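Do you need the fitted bedspread?

Every August the Fovatbridge outlet fills its front window with bedding, and every August I get letters asking whether the bedspread-and-headboard look is worth the money. The pitch this year comes from Drindeo, whose new leaflet promises a bed that "makes itself in 22 seconds." I have made a lot of beds. I have my doubts.

The claim rests on the cover being cut close to the mattress, so you pull it flat and walk away. Fine, on a bed that stands clear on both sides. Mine is shoved against a wall, as is the bed of almost every reader who writes in, and with a bed against a wall the far corner is where all your time goes. I tried the Drindeo on Saturday morning and it took me more than 5 minutes, including the part where I climbed on top and undid what I had just done.

Then there is the price. The full set, with two covers and matching cases, runs $2,433 at the outlet. I read the tag twice. Abreu sells a plain cotton cover that does the same job, and Wuvel has one that is thinner but washes well. Neither comes with a leaflet.

Conceição Barreto, who ran the linen room at a small hotel for 13 years, wrote to me after the last column and was kinder than I am. She likes a pale cover because you see a stain while you can still do something about it. She also thinks most people buy the cover a size too small, going by the mattress label and forgetting how deep the mattress is, and then wonder why a strip of sheet shows along the edge. Measure the drop on both sides, she says, and add a hand's width.

I'll give her that. What I won't give anyone is the idea that a smooth cover means a tidy bed. A bed is the biggest flat surface in most rooms, and bags and laundry find it.

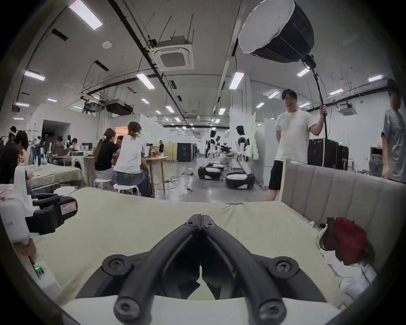 A red backpack against the headboard and a heap of white cloth around it will beat any bedspread, at any price. As for upholstered headboards with vertical stitching, I still want to hear from someone who has owned one for a few years and can tell me how they get the dust out of the channels. The outlet suggested a soft brush. I asked which one, and they offered to sell me theirs — so that letter is still open, and I'll print the best answer next time.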